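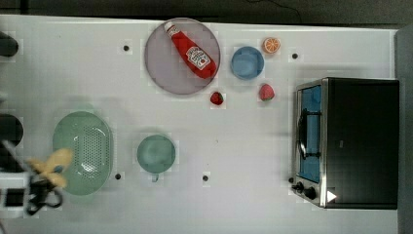
Nimley Tabletop Kitchen Set
README

Welcome, and thank you for taking the time to read this before opening the folders. Nimley is a collection of overhead pictures of ordinary kitchen things on a white table: plates, bowls, bottles, fruit, a colander, a toaster oven, and the many ways they can end up sitting next to one another. Yaroslav Horobets and Inna Stasiv put it together, and this page is our attempt to write down everything we would want to know if somebody handed the set to us.

Why kitchen things

We both cook, and we both leave the table in a state while we do it. A lot of picture collections show kitchens the way a catalog would, with the fruit in the fruit bowl and every bottle upright. Our own tables have a ketchup bottle lying across a plate and a strawberry that never made it into the bowl right beside it. We wanted a set where that sort of arrangement is perfectly normal, so the layouts go from tidy to careless and we didn't straighten anything up for the sake of looks.

What is in the set

There are 90 layouts, kept in 18 folders. Each folder is a little family of layouts that share most of their objects, so if you page through one you will keep meeting the same plate or the same bowl in new company. The pictures are all taken looking down at the table. You will get used to the view quickly, although it does take a moment with the taller things (Inna still tilts her head at the toaster oven every time).

The object names

We went back and forth on names for longer than we care to admit, and finally settled on the words we would use if we were asking someone to pass the thing across the table. So it is "plate" and "bowl" and "colander," with a color in front when that helps. A few notes that may save you some puzzlement:

Plate covers anything flat and round that you would eat from. The large pale one is called "lavender plate" throughout, even though it leans toward pink and Yaroslav argued for "pink plate" until the very end.

Bowl is used for the small blue one whether it is empty or has something in it. We don't keep a separate name for a full bowl.

Colander is the pale green oval one with the small holes in its base. Early notes called it a strainer. If you find that word anywhere, please read it as colander and let us know where you saw it.

Ketchup is the red bottle with the white cap. We name it the same way standing up or lying down, and the position goes in its own column.

Half orange is its own name, separate from orange. The cut face matters a good deal if you are describing how it sits, so there is a column for "cut face up" or "cut face down."

Strawberry is used for every strawberry, darker or paler, and the green tops count as part of the fruit.

Toaster oven is one object, knobs, handle, glass door and all. We thought about naming the parts and decided that was a job for another summer.

How we wrote down positions

Each layout has a short plain text note to go with it. "Left," "right," "top" and "bottom" always mean as you look at the picture, never as someone sitting at the table would say it. When one thing rests on another we write "on," as in "ketchup on lavender plate." When things are close but not touching we write "near," and we have tried hard to be fair about what counts as near. You may disagree with us here and there, and you would be in good company, as the two of us disagreed plenty.

Folders and files

Pictures and notes share a name, so a layout and its text always sort together. The table of names and positions is called Ernance, after an old spreadsheet that it grew out of, and it opens in any spreadsheet program. Merkex is the short list of corrections. Please look at Merkex first if a name seems wrong, as we may already have caught it.

Things to keep in mind

The set is small and it reflects the contents of our cupboards. There is a good deal of fruit and hardly any cutlery. The table is white in every layout, so pale dishes can be harder to pick out than you might expect. Nothing in the notes speaks to whether the food is fresh or the dishes are clean, and we would ask you not to read that into them.

Versions

This is version 2. The first one went out in August with the left and right columns swapped in the Panasiuk folder, and we are grateful to everybody who wrote in so kindly about it. If you still have that copy, please replace the whole table and don't try to patch it by hand.

Writing to us

Corrections are very welcome, large or small. Please give the folder and the layout name, and tell us what you think the note should say. Inna goes through the messages on Thursday evenings and adds the fixes to Merkex as she goes.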